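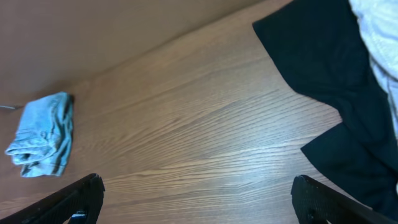
Valline budgets for textile-handling arms at Drakwood sorting site

Thursday, January 22, 2026

Valline, which sorts and folds used clothing for resale, has set out an equipment plan for its Drakwood site that covers robot arms, gripper parts and work tables for the first two folding stations. The plan was released to suppliers this week, and quotes are due before the company closes its spring purchasing round. Installation is planned for July.

The plan splits the purchase into two lots. Lot one covers the arms, controllers and mounting hardware. Lot two covers everything that wears out or gets replaced on a schedule: finger pads, wrist camera covers, cables and table surfaces. Suppliers can bid on either lot or both, but prices for the two have to be listed separately.

Gavin Galbraith, who runs purchasing at Valline, said the split came out of an earlier round of quotes in which spare parts were folded into a single service fee. "We could not tell what a set of fingers cost per year," he said. "The arm price was clear. The rest was a lump sum, and the lump sum was different from each vendor for no reason we could find."

Under the new terms, each bidder has to quote finger pads in sets of 28 and state a replacement interval in working hours. Bidders also have to give a delivery time for a replacement wrist camera, with a limit of 60 hours from order to receipt at the loading dock.

Fabric handling takes up the longest section of the technical annex. Cloth has no fixed shape, and a gripper that closes well on one layer may pick up two or three, or catch a seam and pull the whole garment out of position. The annex asks for results by fabric group: denim, terry, light knits and dark synthetics.
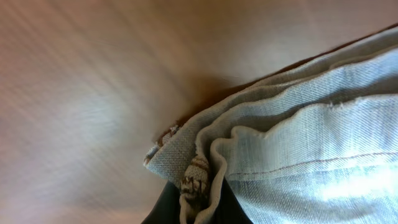 Denim is listed as the reference material for edge pickup. Rolled hems and stacked layers are scored apart from flat panels, and a pickup counts only if the finger takes the layer named in the test sheet. Frayed edges are included in the test set. Loose threads are to be left in place, as they would be in the normal intake stream.

The annex also deals with tables and lighting. Glossy wood tops reflect overhead light back into a wrist camera, and pale cloth can be hard to separate from the bright patch. Valline will accept bids for matte table covers under lot two. Dark cloth next to black gripper fingers is treated as a separate case, and bidders may offer fingers in a second color at no more than the standard price.

Hilkka Turunen, an automation planner at the engineering firm Navaratnam, wrote the test procedure. Each bidder will run 110 garments over two days, using the same mixed load and the same starting positions. Turunen said the count was set by the hours available at the site – a longer run would have meant closing a manual folding line.

The trial load comes to 2,242 separate pickups if every garment goes through the full sequence. Missed pickups may be retried once. Both attempts are logged, and the retry time counts toward the cycle figure.

Stevurier, which supplied the conveyors at Drakwood, is not bidding on the arms but will quote for changes to the infeed belt. That work sits outside both lots and has its own budget line. Bidders who need a different belt height must say so in the first submission.

Written questions go to the purchasing office, and answers will be sent to all registered bidders. Site visits can be booked through the same office, with a limit of two people per supplier.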